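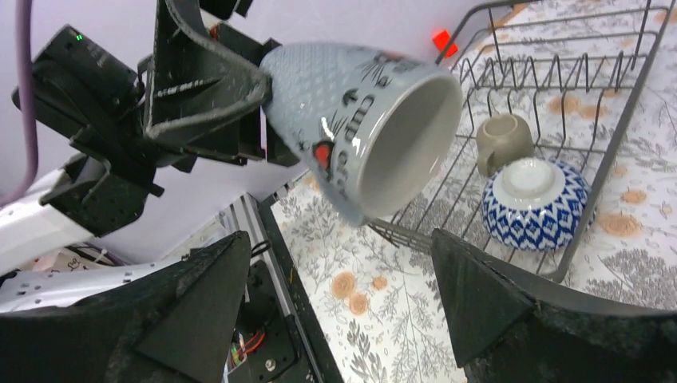
Billance Body Care Team — Droltiddale Workshop

Belari Hand and Body Balm, unscented

Our Belari balm is made for people who like to care for their skin but do not want a strong smell on it all day. It contains shea butter, sunflower oil, beeswax and a little vitamin E. There is no perfume inside, no coloring and no water, and so we do not need to add a preservative.

The balm is firm when you open the tin. Take a small piece, the size of a pea, and warm it between your fingers until it becomes soft. Then spread it on hands, elbows, heels or any place where the skin feels rough. It needs a few minutes to go in — please wait before you touch paper or silk. Many of our customers prefer to use it in the evening, with cotton gloves on top.
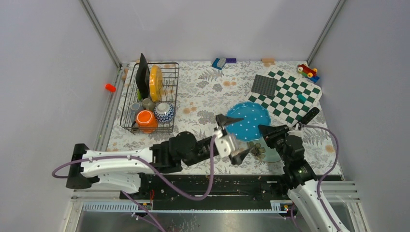
In summer the balm can melt in the bag or in the car. This does not harm it. Put the closed tin in the refrigerator for one hour and it will be firm again, but the surface may look a little grainy. The grains disappear on warm skin.

Each batch is poured by hand and carries its own number on the bottom of the tin. The present batch is 727, and it gave us 700 tins. The color can go from cream to light yellow, depending on the beeswax.

Price: $19 per tin
Order code: BELARI 727
Limit: 2 tins per order while this batch lasts

Please do not use the balm on open wounds. If you are allergic to bee products, choose our Chu balm instead, which is made with candelilla wax and has a softer texture. Chu comes in the same tin with the same price, and it will be back in stock in May.

Store below room heat, away from the window, and use within one year after opening.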